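Filed under: Lab notes / Bin picking / Data collection
Search this notebook Search Go

Saturday, started 8:40, notebook is Chinyere's hand unless marked

Goal for today: 200 grasp attempts on the mixed clutter set, so Dalia has something to retrain on before Lellen. We have 700 from the earlier runs but they lean hard on boxes and flat packs. Translucent stuff badly under-represented. Cups, mostly.

Setup
Same bin, same clamp on the upper left edge. Re-zeroed the tool after Hauke's change to the cable routing. He re-did the loop round the wrist, should stop it snagging on the far wall at big rotations. Watch it anyway. Speed capped at 40 percent for the first block, 80 after that if no trips.

Overhead cam exposure locked. Do NOT touch auto gain, see Lutz's note from April, it cost us an entire block.

Log format unchanged: before, at approach, after, force trace, outcome. Outcome by hand. I'm labeling, Mirko is resetting objects between tries.

Block 1
Slow start. Planner kept going for the same object over and over, high score every time, pick after pick. Fine for the success rate, useless for us. Put in a penalty for repeat picks (Dalia's one-liner from the Wamside branch). Better spread right away.

Two aborts, both force limit on the way down. Kept both, labeled "abort_contact". Dont throw these out!! Last time someone cleaned them and the model got brave.

Mirko wants to stop laying objects out by hand, says he has a habit of leaving gaps and the net will learn his gaps. Fair. From now on tip them in from the box and leave them how they land. If something lands outside the bin, put it back in and log it as a reset.

Block 2
Speed up to 80. No trips. Cables fine so far.

Depth on the green cup is garbage as expected. Holes in the cloud wherever the wall is thin, then a patch of floor showing through that the segmenter calls a separate thing. Candidates come out on the rim or nowhere. Lutz thinks we should just collect more and let it sort itself out, I think we need the second view. Argued over lunch. Did not settle it.

Shiny packet is the other bad one. Highlights move as the arm comes over it and the mask jumps. Asked Hauke if the Fivavton light bar can be dimmed from the script, he says yes but not today.

Things to sort before the next block:

1. Outcome labels. "Slip" and "miss" are getting mixed up between me and Mirko. Rule: if the force trace shows contact and then it goes, slip. No contact, miss. Relabel block 1 with this, my job.

2. Cup on its side. Want more of these with the fingers coming in over the rim, from different yaw angles. Approach view is the one that matters, before-shot is clean but by approach the arm and cables cover a good part of the bin and the net has to cope with that. Keep the clutter in with it, block against the left wall, yellow disc, blue struts, crumpled packet on the other side.
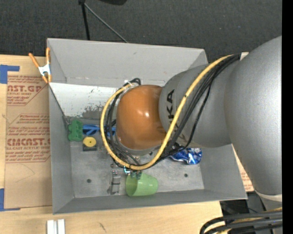
3. Mask out the arm in approach views. Projecting the arm model gets the links but not the cables, those hang loose and it has no idea about them. The yellow one gets called an object now and then. Dalia to try painting the cable masks by hand on a small batch and see if it carries over.

4. Ramp. Do we want it in for every block or only half? Seidel bins wont have one. My vote is half. Ask Lutz.

5. Disk. Approach views at full res are eating space, move block 1 off tonight.

Block 3
Not run. Hauke needs the cell at 4. Short of the 200, will make up the rest next session, start straight with cups. Mirko to bring a second cup, a clear one if there is one in the kitchen.

Note to self, the clock on the logging PC has drifted against the controller again, force traces look shifted in the last part of block 2. Check offset BEFORE relabeling or the slip/miss rule is worthless.

(Dalia: offset fixed in the loader, pull before you relabel. Raw files untouched.)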